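Caradog Parry had been writing software for robot arms for nine years before he worked on anything that had to cope with a kitchen. The company he joined in Pilldale, Wonus, had a planner that could stack boxes and sort parts from a tray. In April it was pointed at kitchen counters, and most of what he has done since then has been a consequence of that.

"The planner wasn't bad," Parry says. "It was written for a table with six things on it, spaced apart. You give it a counter and it spends all its time proving that it can't move."

The tool he maintains is called Parri. The name was a joke by his colleague Aled Mathias and it stuck. It takes recordings made with hand-held grippers, works out the path of the fingertips, and checks each path against what a robot arm could follow without hitting anything. A recording that fails gets a reason code and goes back in the queue.

The first version threw out far too much. Of 3630 clips in the first kitchen set, it kept 490. Mathias, who looks after the perception side, went through the rejects by hand for two days.

"Almost all of them were fine," he says. "Parri thought there was a wall in front of the gripper. It was a drinking glass, or a lid, or the shine off the counter."

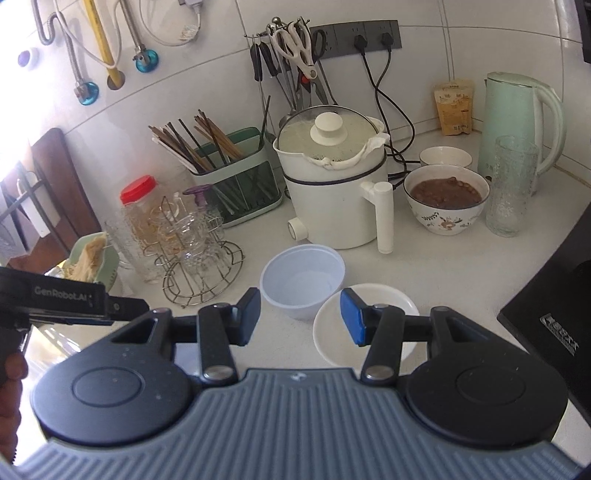 A counter as recorded, with the gripper open in front of an empty bowl. The cooking pot behind it has a glass lid.

Clear objects are still the hardest part, according to Mathias. The depth estimate either goes straight through a glass or puts a surface somewhere behind it. His fix was to stop asking for one depth value per pixel. The model, Vuden, now gives two candidates and a score for each, and leaves the choice to the planner.

"I didn't like that at first," Parry says. "It felt like he was handing me his problem. But the planner knows where the hand is going. If the fingertips are headed for a bowl, I don't need to know how deep the glass next to the kettle is. I need to know I'm not going through it."

The other change was to the order of the checks. Parri used to build the full collision map first and look for a path second. Now it takes the recorded path as a starting guess and only maps the space close to it. Planning time for a single reach dropped from 51 milliseconds to around 45, a smaller gain than Parry wanted, but the worst cases got much better. Those used to run into whole seconds and hold up everything behind them.

Some things he has given up on for now. Cords are one. Thin wire racks are another.

"A wire rack is mostly holes," he says. "We fill it in and treat it as a solid block. You lose some reaches that a person would make easily. I can live with that until somebody needs a cup off one."

Mathias disagrees, and has a branch open that models the wires one at a time. It is slow, and it has not been merged. Parry says he will look at it after the next release, when the log viewer has been rewritten and the reason codes finally match the manual.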